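Mercado bench cell: pre-run checklist, PC teardown and refit
August, checked by Iñaki Ibarra

1. Emergency stop reachable from both sides of the table. OK
Pressed it, arm dropped out of motion at once. Reset fine.

2. Tower unplugged, power button held down to drain it. OK
Please do this even for a case that has been on the shelf for months.

3. Table rails clear of loose screws. OK, second try
Found two under the case. A case that rocks will ruin a memory pull.

4. Speed limit set to 50 mm/s inside the case. OK
Last month we ran at 170 and it was too quick near the cables. Slow is still wonderful to watch!

5. Cables checked for snag points before the arm goes in. COMMENT
Wires are still the hard part. The arm handles rigid things nicely (memory, drives, screws) but a floppy bundle never sits the same way twice, and I would stay within reach of the stop for all of it.
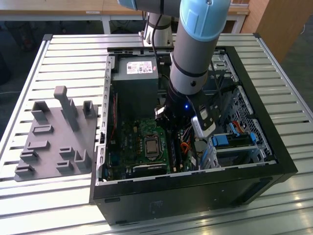
6. Grip force tested on a scrap memory module. OK
Clean pull and clean reseat, both clips closed. I've been fixing computers since before Triltero existed and I was grinning like a kid.

7. Processor left alone unless a person is watching. OK
Keep this rule. Lifting one is easy enough, lining it up again is where I want eyes on it.

8. Parts fixture seated flat. OK
Push down on each corner. The Noseck plate had a slight warp, so check any replacement too.

9. Joint and cable wear on the arm. OK, recheck at 1000 cycles
No rubbing that I could find.

Can it do the whole job yet? No, and I'd still have a technician close the case. But for swapping memory it's ready for daily use with supervision, and in early 2025 I would have bet against that. Next I want to try drive swaps, slowly.

Open item: new label for the stop button. Old one is peeling.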